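퍼니아(Pernia) 양팔 로봇 빨래 개기, 공개 시연 가서 보고 온 후기

결론부터 쓰라고 하시는 분들이 계셔서 먼저 쓰자면 저는 안 샀어요. 살 수도 없었고요(아직 개인 판매를 안 합니다). 그런데 두 시간 넘게 서서 보고 왔고, 집에 오는 버스에서도 계속 그 생각만 했습니다. 그러니까 이 글은 구매 후기라기엔 좀 그렇고, 만져 보고 물어보고 귀찮게 굴다 온 사람의 사용기 비슷한 무언가로 읽어 주세요.

워크스테드(Wirkstead)가 2월에 플램빌(Plamville) 작업실을 하루 열었어요. 오전 10시부터였는데 저는 길을 한 번 잘못 들어서 11시 다 돼서 도착했습니다. 건물 이름이 콩캐우(Kongkaew)관인데 간판이 옆 골목 쪽으로 붙어 있어서 정문에서는 안 보여요. 다음에 가실 분은 그냥 골목부터 들어가세요. 주차는 되긴 하는데 자리가 몇 개 없고, 저는 버스 탔으니 패스.

입장료 없고 예약만 하면 됐어요. 대신 손목이나 목에 길게 늘어지는 건 다 빼라고 해서 스카프를 가방에 쑤셔 넣었습니다. 신발은 그대로 신고 들어가요. 안내해 주신 분이 우사 위리야(Usa Wiriya) 님이었는데 설명이 정말 좋았습니다! 전문 용어 하나 나오면 바로 다음 문장에서 풀어 주시고, 제가 똑같은 질문을 두 번 했는데도 두 번째 대답이 더 길었어요. 이런 분 만나면 점수가 확 올라가죠.

저는 사실 로봇 청소기도 두 대나 방치한 전력이 있는 사람이라 기대가 낮았어요. 시연이라고 하면 보통 유리벽 너머에서 팔이 휙휙 움직이고 박수 치고 끝나잖아요. 반듯한 작업대 위에 똑같은 수건 쌓아 놓고요. 여기는 작업대를 안 쓰고 소파에서 했습니다. 그게 제일 마음에 들었어요. 우리 집 빨래도 소파에서 개니까요(정확히는 소파에 사흘쯤 쌓여 있다가 소파에서 개죠).

소파가 왜 어렵냐고 물었더니 위리야 님 말로는 바닥이 같이 눌린다고 하더라고요. 딱딱한 탁자에서는 손가락 끝이 어디까지 내려가면 되는지가 정해져 있는데, 쿠션은 누르면 들어가고 떼면 올라오고, 가장자리는 또 둥글고. 옷만 집고 싶은데 쿠션 천까지 꼬집는 일이 초반에 많았대요. 듣고 보니 저도 어두운 데서 양말 주우려다 러그를 잡은 적이 있어서 묘하게 공감이 갔습니다.

빨랫감은 수건, 면 티셔츠, 운동복 상의 이렇게 돌아가면서 나왔어요. 수건은 솔직한 감상으로 좀 심심했고요. 네모난 걸 네모나게 접는 거니까 "오, 잘하네" 하고 끝. 재밌는 건 농구 유니폼이었습니다. 천이 미끄럽고, 소매가 없고, 숫자 찍힌 부분이 뻣뻣하잖아요. 저희 조카가 농구를 해서 그 옷 개는 기분을 제가 좀 압니다. 접어 놓으면 숫자 있는 쪽이 다시 일어나고, 눌러 놓으면 반대쪽이 미끄러지고. 그래서 저는 유니폼 차례가 되자마자 제일 앞으로 갔어요. 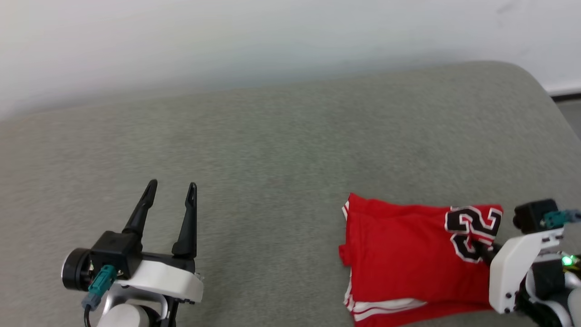 양팔 로봇이라고 하면 두 팔이 늘 같이 움직일 줄 알았는데 그렇지도 않더라고요. 제가 본 회차에서는 한쪽이 일하는 동안 다른 쪽이 비켜서 기다리는 시간이 꽤 길었습니다. 처음에는 '쟤는 왜 놀지?' 싶었는데, 두 손이 다 달려들면 가운데서 부딪칠 수 있어서 순서를 나눠 놓은 거래요. 사람은 그냥 알아서 피하는데 말이에요. 내 왼손이 평소에 얼마나 눈치 빠른 녀석이었는지 처음 생각해 봤네요.

속도 이야기 안 할 수가 없죠. 느립니다. 많이 느려요. 유니폼 한 벌에 43초가 나온 게 제가 본 중에 제일 빨랐고(벽시계로 잰 게 아니라 진행하시는 분이 매번 불러 주셨어요), 한 번은 접다가 밑단이 풀려서 처음부터 다시 하느라 훨씬 오래 걸렸습니다. 저는 같은 옷을 대충이라도 금방 개거든요. 근데 이상하게 지루하진 않았어요. 손가락이 천을 짚을까 말까 하다가 살짝 옆으로 옮겨서 짚고, 다시 들고. 초보 운전자가 주차하는 거 구경하는 느낌? 속으로 "조금만 더, 조금만 더" 하게 돼요. 옆에 서 계시던 아주머니는 소리 내서 하셨고요.

소음은 생각보다 작았습니다. 관절 돌아갈 때 징 하는 소리가 있는데 저희 집 냉장고보다 조금 큰 정도예요. 밤에 돌려 놓고 자는 용도로 상상해 봤을 때 방문 닫으면 괜찮겠다 싶었어요. 다만 팔이 원위치로 돌아갈 때 한 번씩 톤이 확 높아져서, 예민하신 분은 거슬릴 수 있겠습니다.

만듦새 얘기도 조금. 집게가 손처럼 생긴 건 절대 아니고 손가락 두 개짜리예요. 커넥터랑 케이블이 밖으로 나와 있고 나사도 다 보입니다. 가전이라고 생각하고 보면 투박해요. 거실에 두면 손님이 한 번은 물어볼 모양새. 저는 오히려 고치기 쉬워 보여서 좋았는데, 같이 간 동생은 어린애 있는 집은 저 선 때문에라도 안 되겠다고 하더라고요. 맞는 말이라 반박을 못 했어요. 이 부분은 정식 제품 나올 때 덮개를 씌울 계획이 있냐고 물었더니 "검토는 하고 있다"는 답이었습니다. 검토... 네...

손가락 자체는 갈아 끼울 수 있대요. 쓰다 보면 끝이 닳으니까요. 그날 예비 손가락을 쟁반에 놓고 만져 보게 해 줬는데 생각보다 가볍고, 손톱으로 튕기면 톡톡 소리가 나요. 끝이 좁아서 천 한 겹만 집기에는 좋은데 두꺼운 후드티 같은 건 좀 버겁다고 합니다. 제가 입고 간 겉옷을 슬쩍 가리키면서 이건요? 했더니 단호하게 고개를 저으셨어요.

오후 1시쯤 되니까 사람이 좀 빠지고 프라파이 싯티차이(Prapai Sitthichai) 님이 나와서 데이터 이야기를 해 주셨어요. 이분은 말수가 적고 화면을 많이 띄우는 타입이었습니다. 지금까지 모은 접기 기록이 3,971회라고 하고요, 그중에 유니폼이 제일 적대요. 사람이 조종 장치를 잡고 직접 로봇 팔로 옷을 접은 걸 기록해서 그걸로 가르치는 방식인데, 유니폼은 조종하는 사람도 짜증을 내서 오래 못 한답니다. 이 대목에서 다들 웃었어요. 기계한테 집안일 시키려고 사람이 기계 팔을 붙잡고 집안일을 몇천 번 하고 있는 거잖아요, 생각해 보면.

질문 시간에 어떤 분이 성공률을 물으셨어요. 싯티차이 님이 그날 오전 기록을 그대로 보여 주셨는데 100번 돌린 시험이 따로 있고 당일 시연은 거기 안 들어간다고 선을 그으시더라고요. 시험 결과 숫자는 아직 공개 안 한다고 해서 좀 아쉬웠습니다. 이런 건 그냥 알려 주면 좋을 텐데요. 별점에서 반 개는 여기서 깎았어요.

그래도 카메라 화면을 보여 준 건 정말 좋았습니다. 머리 쪽 카메라가 있고 손목에도 작은 카메라가 있어서, 옆 모니터에서 화면을 골라 볼 수 있었거든요. 저는 손목 쪽이 훨씬 재밌었어요. 머리 쪽은 사람이 내려다보는 거랑 비슷해서 이해가 쉬운데, 손목 쪽은 팔이 돌아갈 때마다 세상이 통째로 기울어요. 소파가 바닥인지 벽인지 헷갈리고 갑자기 창문 쪽이 나오고. 멀미 있는 분은 오래 보지 마세요, 저는 5분 보고 물 마시러 갔습니다. 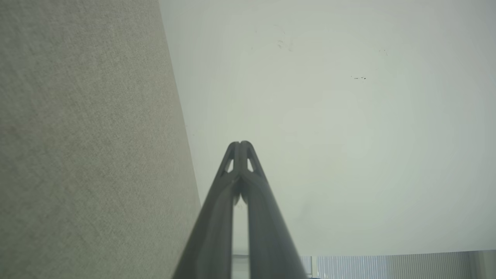 손목 카메라로 본 집게 끝. 오른쪽 아래 구석에 블라인드가 걸려 있어요.

싯티차이 님한테 옷이 안 보일 때는 어떡하냐고 물었더니, 손목 카메라 하나만 믿고 움직이지 않고 다른 카메라 화면을 같이 본대요. 가까이 갈수록 손목 쪽이 유리하고 멀리 있을 때는 머리 쪽이 낫고. 저는 이걸 안경 쓰고 벗고에 비유했는데 그분이 잠깐 생각하시더니 "비슷하지는 않습니다" 하셨어요. 네, 알겠습니다.

체험도 됩니다! 예약할 때 체험 칸에 표시한 사람만요. 한 사람당 12분씩 조종 장치를 잡아 볼 수 있었는데 저는 수건을 골랐어요. 유니폼을 고를 용기는 없었고요. 일단 손에 쥐는 느낌은 가위 손잡이랑 비슷해요. 오므리면 로봇 집게도 오므라지고, 팔을 움직이면 아주 살짝 늦게 따라옵니다. 이 살짝이 문제예요. 내가 멈췄는데 저쪽은 조금 더 가 있으니까 자꾸 지나쳐서 쿠션을 찔러요. 위리야 님이 뒤에서 "손목 말고 어깨로요" 하시는데 어깨로 하면 또 너무 크게 움직이고. 결국 수건 반 접는 데까지만 하고 끝났습니다. 반의반까지 가 보고 싶었는데!

끝나고 나니까 어깨가 뻐근했어요. 앞에서 느리다고 투덜댄 걸 좀 반성했고요. 직접 해 보니 천 끝을 집는다는 게 얼마나 어려운 일인지 알겠더라고요. 평평하게 붙어 있는 천은 집을 데가 없어요. 손가락으로 하면 살살 밀어서 주름을 만든 다음 잡잖아요. 그걸 집게로 하려니 밀리는 건지 미끄러지는 건지 감이 하나도 안 와요. 손끝 감각이 없으니까 눈으로만 해야 하고, 눈으로 하자니 집게가 가려서 안 보이고. 제 동생은 의외로 잘했습니다. 게임을 많이 해서 그런가 봐요. 두 번 만에 모서리를 잡아서 박수도 받았어요. 집에 오는 내내 그 얘기를 들어야 했다는 건 덤.

접힌 결과물은 어땠냐. 수건은 저보다 잘 갭니다. 진짜로요. 티셔츠는 목 부분이 가운데에서 살짝 벗어나는 일이 있었지만 서랍에 넣으면 티 안 날 정도예요. 유니폼은 회차마다 차이가 컸어요. 어떤 건 매장에 놔도 될 것 같고 어떤 건 그냥 납작해진 뭉치. 한쪽으로 천이 삐죽 나오는 게 제일 흔했는데, 그걸 다시 집어넣는 동작은 아직 안 가르쳤답니다. 저희 엄마가 보셨으면 바로 손이 나갔을 거예요. 실제로 관람객 한 분이 손을 뻗다가 제지당하셨어요. 선 안으로 손 들어가면 팔이 바로 멈추게 돼 있어서 위험하진 않았는데, 다시 켜는 데 한참 걸려서 좀 머쓱한 시간이 흘렀습니다.

안전 얘기 나온 김에. 바닥에 노란 테이프로 선이 있고 빨간 정지 버튼은 진행하시는 분이 늘 손 닿는 데 두고 계셨어요. 설명 중간에도 버튼 위치를 안 놓치시더라고요. 아이들은 보호자랑 같이 한 줄 뒤에서 봤고요. 어린이용 발판이 있으면 좋겠다 싶었어요. 뒤쪽에서는 소파 위가 잘 안 보여서 애들이 금방 흥미를 잃더라고요. 모니터라도 하나 낮게 달아 주면 좋을 듯.

가격은 안 알려 줍니다. 돌려서도 물어봤는데 안 돼요. 시설이나 빨래방 쪽에 먼저 빌려주는 걸 생각한다고만 하셨고, 가정용은 그다음이라고. 언제냐고 하니까 웃으셨어요. 제 생각에 지금 상태로는 집에 들일 이유가 별로 없어요. 자리 차지하고, 옷을 한 벌씩 펴서 올려 줘야 하고(이게 큽니다, 건조기에서 엉킨 채로 나온 걸 푸는 건 아직 사람 몫이에요), 다 접은 걸 서랍에 넣어 주지도 않거든요. 빨래에서 제일 하기 싫은 앞뒤는 제가 하고 가운데만 맡기는 셈이라. 그런데 또 어깨나 손목이 안 좋으신 분들한테는 그 가운데가 제일 힘든 부분일 수 있겠다는 생각은 했어요. 저희 이모가 딱 그러시거든요.

간식은 따뜻한 보리차랑 쌀과자. 보리차 맛있었어요. 화장실은 2층인데 엘리베이터가 없습니다. 의자가 너무 적은 것도 적어 둘게요. 두 시간 넘게 볼 거리면 앉을 데가 좀 있어야 하는데, 방에 있는 유일한 푹신한 자리를 로봇이 쓰고 있으니 말이에요.

제 점수는 이렇습니다.
설명: 5점 만점에 5점. 위리야 님 덕분.
시연 볼거리: 4점. 유니폼 순서가 있으면 꼭 보세요.
결과물: 수건 5점, 티셔츠 4점, 유니폼 2.5점.
체험: 4점. 시간이 조금만 더 길었으면 만점.
시설: 3점. 의자, 엘리베이터.
정보 공개: 3.5점. 원래 4점이었는데 성공률 때문에 반 개 뺐어요.

가실 분께 드리는 팁 몇 개만 더요. 체험 칸은 예약 첫날에 차는 것 같으니까 서두르시고, 얇고 편한 상의 입고 가세요. 저는 니트 입고 갔다가 조종할 때 소매가 자꾸 걸렸어요. 질문은 시연 도중보다 오후 싯티차이 님 시간에 몰아서 하는 게 낫습니다. 도중에는 진행하시는 분들이 팔에서 눈을 떼기 어려워서 대답이 짧아요. 사진 촬영은 되는데 플래시는 꺼 달라고 합니다.

다음 공개 날짜는 아직 안 나왔고, 가을쯤 한 번 더 할 수도 있다고만 들었어요. 그때는 양말을 한다네요, 양말 짝 맞추기! 그건 제가 진짜로 맡기고 싶은 일이라 예약 열리면 바로 신청하려고요. 혹시 이번에 오전 첫 회차 보신 분 계시면 댓글 좀 남겨 주세요. 늦게 가는 바람에 첫 번째 유니폼을 놓쳤는데 그게 제일 깔끔하게 접혔다고 해서 아직도 아쉽습니다.

문의: 방명록 또는 쪽지 | 글과 사진의 무단 복사를 금합니다 © 소파 위 살림 후기 | 맨 위로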